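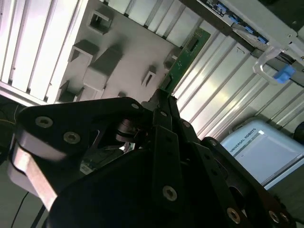

Lina Abou Jaoude and Samira Hattar
Fullotgate Laboratory for Assembly Studies, Kostham

3.2 Seating the board in the fixture plate

The board is presented to the plate at a slant, held at its lower edge, with the small black connector towards the top (Figure 4). Pockets and raised bosses on the grey plate restrict the positions a part can take. Plates were supplied by Dravach and used as delivered. We logged 1182 placements in June, all on the same bench, and treated a placement as complete when the board no longer moved under light finger pressure. Tilt at first contact was noted by eye and should be read as a coarse measure — it was not used in the fits of Section 4.
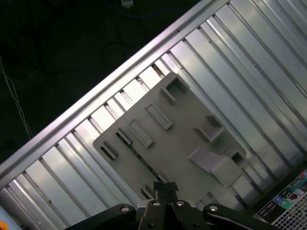 Materials and layout

The plate is matte, with rounded corners, and rests on ribbed aluminium slats beside a raised side rail. Its long axis follows the slats only approximately, so the position of each pocket was taken relative to the plate and never to the rail. Pockets differ in shape: some are square and thick-walled, others are narrow slots, and a broad wedge occupies part of the right half. Hattar repeated the pocket measurements after two weeks; the values agreed to within roughly 2 per cent. The wedge was left out of the comparison, as its sloped face gave no stable reference edge.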